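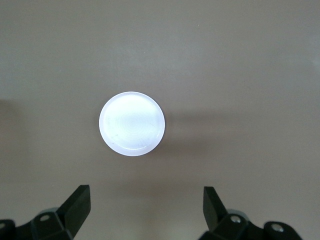

Trailer plugs and the seven-pin myth
Notes for the club night, 29th April

Start with the question from the floor last time: "Isn't it all standard now?" No. Say it slowly. The plug shape is standard. What the last bloke did behind it is anyone's guess.

Slide 2. The two wires people swap
Left and right indicators. Everybody blames the flasher unit first. Ask who has bought a flasher they didn't need. Put my own hand up.

Slide 3. Colour charts
I don't trust them and I want the room to trust them less. Pin-yu Fu and I put three printed charts side by side for the same tow vehicle. They agreed on earth and on the left indicator. After that it was a free-for-all. One had the brake feed as red, one had it as blue, and the third had left the brake feed out.
Use a chart to guess. Use a test light to know.

Slide 4. Earths
Slow down here. Dim tail lights that flicker when you brake: check the earth before you touch anything else. The Nastel box trailer is the story to tell. Owner spent 288 dollars on new lamps. Bolt through paint, no bare metal under it. Don't name the owner, he'll be in the room.

Slide 5. Plug-in harness kits
Tzu-hsuan Chow likes the Drollar kit and will say so. Let him. My gripe is the splice connectors, the ones that bite through the insulation. I've pulled apart enough green ones. He says his have been fine since December. Ask him how many kilometres. (He told me 2,332, mostly dry road. Fine, but I wouldn't call that a test.)
The Bernach kit comes with crimps and heat shrink. Dearer, and the instructions are poor. Still the one I'd buy.

Slide 6. Fuses
A 30 amp fuse on a tail light circuit protects nothing except the fuse. Look at the wire gauge, then pick the fuse. If it keeps blowing, find the short. Expect an argument from the back row.

Slide 7. LED lamps
"Drop-in replacement" on the packet. Ask the room what their dash did when they fitted them. Fast flash, bulb-out warning, or both. Resistors fix it and get hot, so keep them off plastic.

If there's time: pass the Chiu tester around. It's all right. It says the plug is good with no load on it, and that's a fairly low bar. Headlamp bulb on two leads does better.

Questions. Get the test light back before people leave.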